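Vimia Hand-Held Gripper, Series 4
Demonstration tool for manipulation research

Overview

The Vimia is a hand-operated parallel gripper for recording manipulation demonstrations without a robot present. The operator closes the fingers by hand, and a fisheye camera on the tool records the fingers and the workspace together. The same finger set fits the Vimia arm mount, so a policy trained on hand-held recordings sees the same contact geometry when it runs on an arm.

The tool was developed at Prultwood for a study of crumpled and thin objects led by Nilton Salazar. It is now built and sold by Rurnside.

Method

The Prultwood study compared two ways of collecting training data for the same pick-and-place task. One set of demonstrations was recorded by teleoperating an arm. The other was recorded with the Vimia. Both sets contained 200 demonstrations, and both were used to train the same network with the same settings. Evaluation was run on an arm fitted with Vimia fingers.

Objects were placed singly on a plain table. Start positions were drawn from a fixed list shared by both conditions. A trial was scored as a success if the object was lifted and released inside the target area. Partial grasps were scored as failures.

Result

The policy trained on Vimia recordings completed 71 percent of trials. Most failures came in the approach: the fingers closed short of the object, or above it. Low contrast between object and table made this worse. Adding recordings that begin with the tool well back from the object reduced short closures, and the current recording guide asks for them.
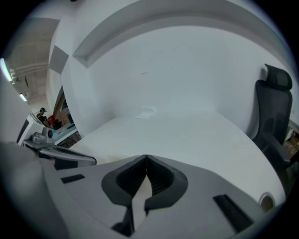

Finger opening is read from the video, so no encoder is fitted. Both fingertips must stay in view for the whole recording. Clips in which a hand or sleeve covers the fingers are rejected by the import software and listed in its log.

Calibration should be repeated after any finger change and after every 1000 recordings. The lens model is stored with each session and should not be copied between tools.

Compatibility

Session files open in the Hoàng trajectory editor, version 4 and later. Arm mounts are ordered separately. Finger pads are a wear part and are sold in pairs.

Lead time and pricing on request from Rurnside. Orders received before March ship with the previous calibration board, which remains supported.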